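Kitchen tips for people whose cook is a piece of software

Most advice about keeping a kitchen assumes hands. Ours is written for those of us who spend the evening teaching a planner to turn a knob in a simulated kitchen, and who then go downstairs and burn the toast. We run Callano for planning and Bennani for perception, but the tips should carry over to whatever you have.

Start with the microwave. Two identical white dials, one above the other, no lettering on either, will find every weakness in your detector before lunch.

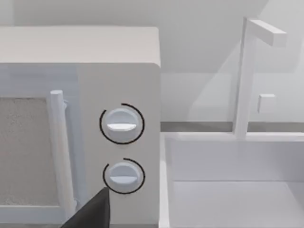 Two dials, a long handle and very little to tell white from white.

Name the dials by height, upper and lower, and store that in the scene file. Ours were called knob_a and knob_b until March, and I still have opinions about it.

Track the raised bar across the dial if you want its angle. The round part looks the same whichever way you turn it – a lovely quality in a dinner plate.

Keep the door handle in the collision model even when the task is only about the dials. Pad it by 8 mm. At 11 the planner declared the lower dial unreachable and sulked, and at 7 it was far too pleased with itself.

Cap the planner at 300 attempts. If it hasn't found a path by then, move the start pose and put the kettle on.

White on white is the washing-up of perception: always there, never finished. Lean on depth for the sink and the tap, and save colour for things that have some.

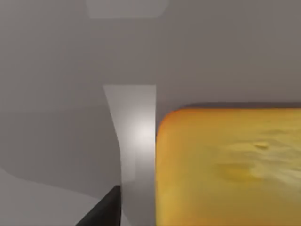
Rounded corners deserve a word too. If your grasp tool fits a sharp box to everything, it will happily propose a grip on a corner made of air. Odano has a setting called "soft edges", switched off by default and filed under Export, where you would naturally look for it.

Bumpy textures fool edge finders. Blur a little first, then look for the outline, and check that a shadow hasn't been promoted to an object. I once planned very carefully round a shadow.

Log the finger pose with every view. Close up, a dark fingertip can pass for part of the furniture, so mask it out from the known pose before segmenting.

Last, save the scene before you upgrade Zarkari. Then save it again under another name.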